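We use cookies to remember your settings. By staying on this site you agree to our use of cookies. Accept / Read more

Durkent Allotment and Garden Society
Minutes of the general meeting, January 28, 2023

Present: 28 members. Apologies received from 6. Meeting opened at 10:15.

1. Minutes of the October meeting
Approved with one correction. The shared water tank is on the Canpolat side, by the lower gate.

2. Accounts
Balance at the bank is $1188. Rent on the lower field is due at the end of next month. Two plots are still unpaid and letters have gone out.

3. Water
The pipe along the Jadier path froze and split at the second joint. Agreed to replace the whole run with buried pipe before the taps are turned back on. Members asked to fill cans at the lower gate until then.

4. Seed order
Orders to Sekemen close in two weeks. Onion sets are up in price. Proposal to buy seed potatoes in bulk was carried, nearly 8 sacks to be split between those who signed the sheet.

5. Plot inspections
To be held in the first dry week of spring. Several members felt the weed rule was unclear. The wording will be redrafted and sent out with the next newsletter.

6. Tools and small parts
Agreed that loose items in the shed should be sorted into open bins by kind. Ties, wire and netting clips to be kept apart. Labels to go on the shelf edge.
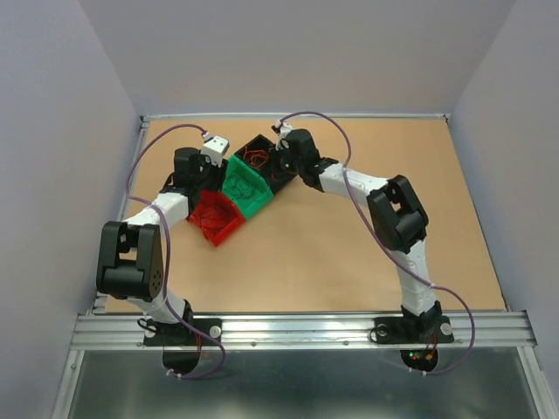
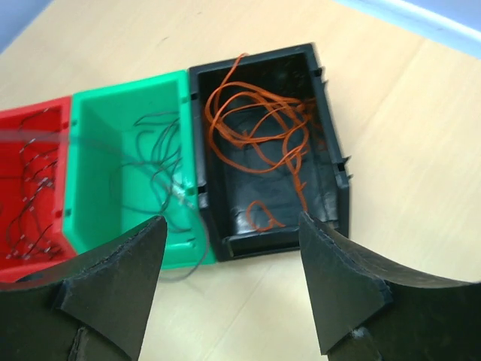
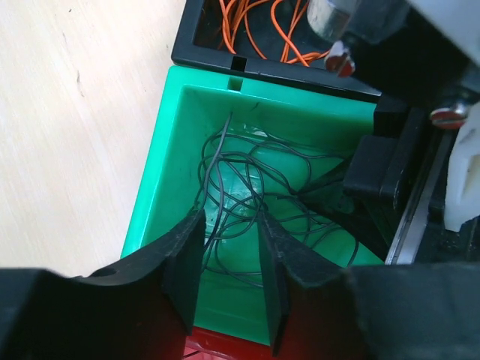 Mower service was put off until the spring. The long ladder needs a new foot and should not be used.

7. Any other business
A request to keep hens on the end plots was discussed and held over. The lease has to be checked first. Compost delivery will be left by the top gate, and members should bring their own barrows.

Meeting closed at 11:50.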